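Firberg Robotics
Jun 13, 2023

1/ The small arm had a fault last night and I've spent the morning on it. Posting it in case anyone else runs printed arms off hobby servos.

2/ The job is dull. Pick up a block, put it in a box, go back to rest, repeat. It had done 14 runs without trouble.

3/ On the next one the gripper went down and kept going. It pushed into the tabletop and the elbow servo stalled. I was at the other end of the room and heard the buzz before I saw it.

4/ I pulled the plug. The stop key on the laptop did nothing, as the script was stuck waiting for a reply from the servo. That bothers me more than the fault does.

5/ The log shows the elbow asked for position 3000 and reading back 2047. It then gave that same reading until the power went. 2047 is the middle of the range on these, so I don't believe the arm was there at all.

6/ Swapped the servo, same thing. Swapped the cable and it went away. The plug had worked half out where the cable bends at the joint. Lau had the same on their Rudine build in April and I should have remembered.

7/ Back on the bench at low speed, blue block in the black box, paper down on the table so I can mark where things go.

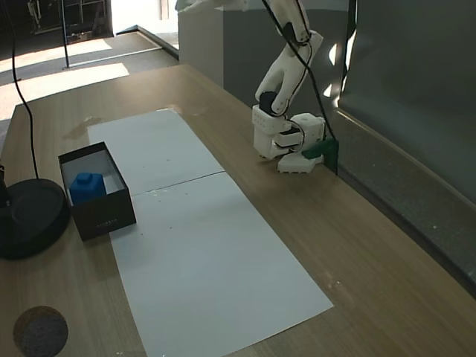
8/ Changes so far:
- cable tied on both sides of the joint
- torque limit turned down
- script gives up after 2 missed replies

9/ Still to do: a proper stop button in the power line, within reach of the chair. Ordered one from Toner. Until it's fitted the arm doesn't run unless I'm sat next to it.

10/ If you have one of these, check what your stop key does when the servo isn't answering. Mine had never been tested like that.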